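# Tirnis bench arm – tool handling for small workshops

The Tirnis is a light robot arm made by Skivico for assembly and repair benches. It takes hand tools from a caddy, gives them to the person at the bench, and puts them back after use. It is made for places where people still do the real fitting work by hand, but lose time and patience looking for the right tool.

The arm stands at the side of the bench. The worker calls a tool with a foot button or from the small panel, and the gripper goes to the caddy from above. A camera at the wrist looks straight down, so the arm finds a handle also when it leans on its neighbor. You do not need special holders. Most customers continue with the caddy they already have.

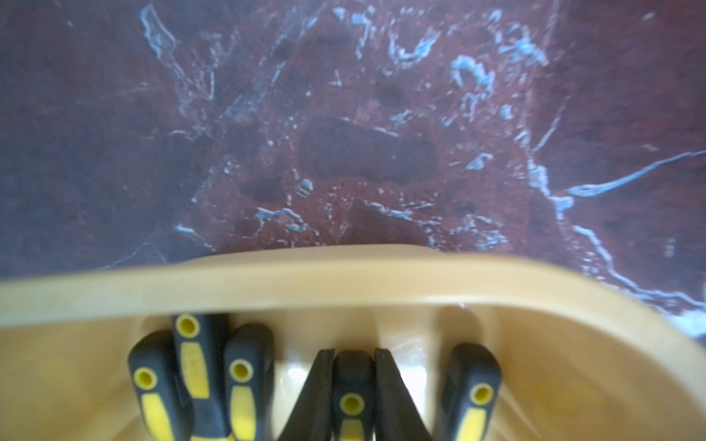 *Wrist camera view: screwdrivers in a beige caddy, gripper fingers on both sides of the center handle.*

## What changes for the people at the bench

Our first longer installation is at Galanis, a repair shop for kitchen machines in Bromidstead. They have used the arm since September, at 3 benches. Jannik Baumgart, who leads the shop, told us that the first weeks were slower than before. People took the tools themselves out of habit, and then the arm came to an empty place and stopped. After this he made one clear rule: in the morning everybody chooses if the arm is on or off for the shift, and does not mix.

The work has also changed in smaller ways. New colleagues learn the tool numbers sooner, as the panel shows them at each call. One older technician uses the arm only for putting tools back, and we find this a good use too. The evening clean-up is now part of the arm's program – before, it was a task that the youngest person got.

We recommend to speak with the team before ordering. The Tirnis does not replace a technician, and a shop that buys it for this reason will be disappointed.

## Technical data

- Payload at the gripper: 3 kg
- Tool positions in memory: 200
- Gripper: two fingers, black, exchangeable
- Power: normal wall socket
- Training on site: 4 hours, included

## Delivery and questions

Delivery time is 5 weeks after the order. The price depends on the number of benches – please send us a short message with the size of your bench and a list of your tools. Your contact for visits and test installations is Hok-lam Chiang.

Page updated: Mar 4, 2020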